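Anyone else lost half their backlinks in the Genmont index?

May 14, 2020

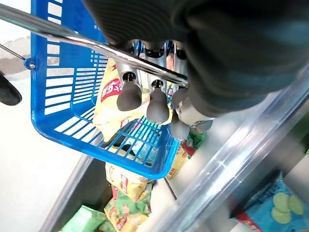

So I've been checking my little recipe blog in Genmont every week or so, mostly out of nosiness, and last night the referring domains had dropped from 243 to 99. Overnight! Nothing has changed on my end, same host, same theme, I haven't touched the redirects since April. Search Console looks completely normal and traffic is if anything a bit up (everybody is baking).

Has their crawler gone wonky or should I be worried?

potting_bench
Same thing with two of mine. One went from a score of 31 to 18. I nearly spat my tea out. Rankings haven't moved an inch though, so I'm filing it under "their problem".

serpentine77
They cleaned out a load of dead domains, I think. If your links were mostly old directories and scraper sites then they were never worth anything and now they're just not being shown to you. I wouldn't lose sleep.

mossyhill (original poster)
I did wonder about that, but some of the missing ones are real sites! There's a baking forum I've been a member of for years and a local food festival page that links to me from its homepage. I clicked through and both links are still there, plain as day, no nofollow on them or anything. So if it's a clean-out they've thrown away some good stuff with the rubbish.

serpentine77
Fair enough, that does sound more like a crawl problem. Did you check whether the forum blocks their bot in robots.txt? Loads of forums do that now to save bandwidth.

mossyhill
Oh, good shout. Just looked and yes, the forum blocks pretty much everything except Google and Bing. The festival site doesn't have a robots.txt at all, it just gives a 404.

kettle_on
404 on robots.txt is fine, crawlers treat it as "come on in". It's a 500 that puts them off.

I gave up on Genmont last year and moved to Orby. The free plan only shows you 200 links but they do seem to be fresher, and it tells you the date it last saw each one, so you can work out for yourself whether something has gone or just hasn't been visited lately. I do wish it would let me export on the free plan.

potting_bench
Orby is fine for tiny sites but I tried it on a client shop with a bit over 2,000 pages and it just sat there. I ended up paying for a month and still preferred the Louro reports. Each to their own.

kettle_on
When was that? It was dreadful for big sites at the start, I'll give you that. Much quicker now.

potting_bench
Before Christmas. I might give it another go but I'm not handing over my card again to find out.

fodley_fan
Am I the only one who thinks all these numbers are made up? Each tool has its own score, they never agree, and Google uses none of them. I had a customer ring me in a panic over a Fodley rank that had gone down by two. Two! Out of a hundred! Sold more that week than in the whole of the month before.

I miss the green bar as much as anyone, but at least that came from Google.

serpentine77
Bit harsh. The score is silly, agreed, but the link list underneath is useful. I found a hacked page on one of my sites purely because there was suddenly a pile of pharmacy links pointing at a folder I'd never made. I'd have missed it otherwise.

fodley_fan
You'd have seen that in Search Console too, and for nothing.

serpentine77
Eventually, yes. It was more than a week behind when I checked.

mossyhill
Right, I've emailed Genmont support and asked them about the festival link, seeing as that one has no reason to be missing. In the meantime I've signed up for Orby and it's found 130-something domains, including the festival and a few I'd never heard of (one is a caravan club?? hello caravan people!). So now I've got three different totals from two tools and I'm no wiser, but I do feel better.

Will post when support gets back to me.

kettle_on
Have a look at the last seen dates on the caravan one. I had something similar and the page had been gone for ages.

mossyhill
Last seen three days ago, and I've just been on it. They've linked to my flapjacks!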